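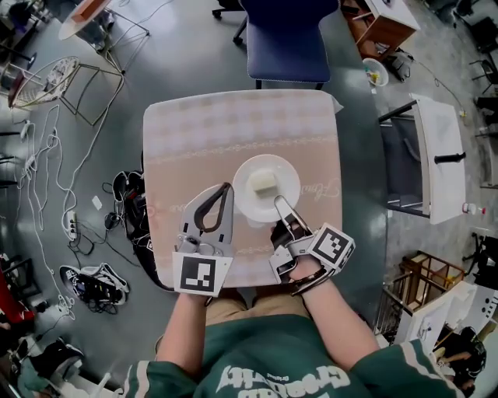

Attachment 1: the kitchen table, with the tablecloth and the white plate

Ticket subject: Breaker for kitchen outlets keeps tripping, mostly mornings
Opened by: Maritza Villanueva
Property: Calleck Apartments, Flinadville
Status: Closed

Maritza wrote:

Hello, and thank you in advance for reading all of this, I know I go on. The breaker marked KITCHEN 2 in my hall panel has been tripping since the start of June. It takes out the counter outlets on the window side and the one low on the wall by the table, but the fridge stays on, thank goodness, and so do the overhead lights. I flip it back and everything is fine until the next morning, when I'm getting breakfast together and it goes again. It's usually a little after seven. My first thought was the toaster, so I borrowed my sister's and it did the very same thing, and now I feel bad for blaming mine.

Maintenance desk wrote:

Hi Maritza, thanks for such a thorough note, it really does help. Could you tell us what is plugged in on that side when it trips, and whether it goes right away or after a few minutes? If you can find the wattage on the labels (usually underneath or on the back), please send that along too. Don't reset it more than once in a row for now, and if you ever smell something hot or see a mark on an outlet cover, leave the breaker off and call the desk phone.

Maritza wrote:

No smell and no marks, I went around with my reading glasses on and checked every one. On the window side I have the toaster, the coffee maker and a little radio that I'd guess uses next to nothing. By the table there is a Sternano space heater, because that corner gets chilly early even in summer and my knees don't care what month it is. I turned it on its side (unplugged!) and the label says 2000 on one line, but there is a smudge and I can't read the rest. The trip comes after 5 minutes or so, right when the toast is nearly done, wouldn't you know it.

Maintenance desk wrote:

I think we may have found our culprit! A heater running alongside a toaster and a coffee maker is a lot to ask of one circuit. Would you try one breakfast with the heater unplugged and everything else just as usual? I've also put in for Dissanayake Electric to come and look at the breaker itself and the outlet by the table, so we aren't only guessing. They don't need you home, but you're very welcome to be.

Maritza wrote:

Well, I had my whole breakfast, seconds on the toast too, and not a peep out of the breaker. I'm pleased and a little sorry at the same time, I'm fond of that heater. Please tell the electrician I'll be in and there will be coffee.

Maintenance desk wrote:

Notes from Dissanayake's visit: breaker tested and working as it should. The outlet by the table had a loose terminal screw and was worn enough that plugs didn't sit firmly, so it was replaced. Heater is too much for this circuit and shouldn't go back on it. Maritza, I did ask about a separate line for that corner, and it would have to wait for the panel work, which hasn't been scheduled. Would you like me to put your unit on the list?

Maritza wrote:

Yes please, put me on the list. The new outlet is lovely and snug. I've gone over to a thick pair of socks for the mornings. You can close this one, and thank you for your patience with me.

Closed by maintenance desk. Panel request opened separately.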